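Shoe mold

By Horacio Tapia
March 10, 2024
259 shares | 10 comments

A shoe mold is a rigid form used to give a shoe, or one part of a shoe, its shape while it is being made. The term covers several related objects. A last is a solid form in the outline of a foot, over which the upper is pulled and fastened. A sole mold is a hollow form that is filled with rubber or foam, which takes on the shape of the cavity as it sets. Shallow trays shaped like a shoe are also used to hold soles and insoles between steps, and many small shops call all of these things "molds."

Materials

Early lasts were carved from hardwood, usually maple or beech. Wood is still used for custom work because it can be filed down or built up with leather to match one person's foot. Most factory lasts are now made of dense plastic. Sole molds that must stand up to heat and pressure are commonly cut from aluminum or steel. Molds for test pairs and short runs may be cast in resin or printed in plastic.

Shape

A shoe mold is longer than it is wide and follows the curve of the foot on the inner side, so a left mold and a right mold are mirror images. The heel end is often raised. Open molds have a lip or rim that marks the edge of the finished part. Damage to the rim leaves a ragged line on the sole that has to be trimmed by hand.

Storage and sorting

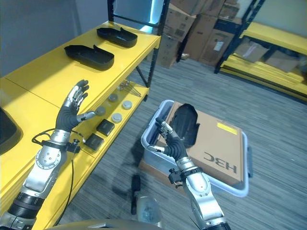
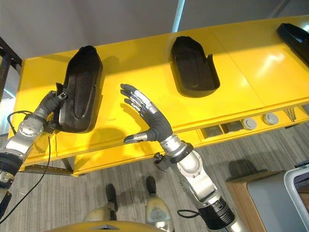

Molds in regular use are normally kept on open tables or shelves at waist height, with bins on the floor for pieces being moved or put away. A bright surface makes dark molds easier to find, and the black shoe-shaped forms on yellow in both pictures stand out clearly. Shops differ on how a mold should be set down. Laid flat with the cavity up, like the middle one on the long glossy table, it is steady but collects dust. Turned on its side, it stays cleaner and the inner channel can be checked at a glance, though it tips over more easily. Small parts such as rods and discs are often given a tier of their own under the molds.

Bins are quicker to load than shelves but harder on the rims. The Zevard workshop in Stusavbridge puts up to 10 molds in a bin, with felt between the layers, and stores its oldest wooden lasts apart from the rest.

Marking

Most molds carry a size and a side, stamped or written near the heel. Larger shops add a style number. At Zevard the numbers run to 954, although many of the early styles have been scrapped. Pairs are tied together through a hole in the heel – a habit left over from the days of wooden lasts – or kept in the same bin.

Comments

Mao
We stored ours cavity up for years and had to brush them out every morning. On the side is better if you have the room.

Drovus
The part about felt is right. Old carpet works too, but it sheds.

Mao
Do you tie the pairs or just bin them together? I keep ending up with 2 lefts.

Drovus
Tie them. Waxed cord, not string.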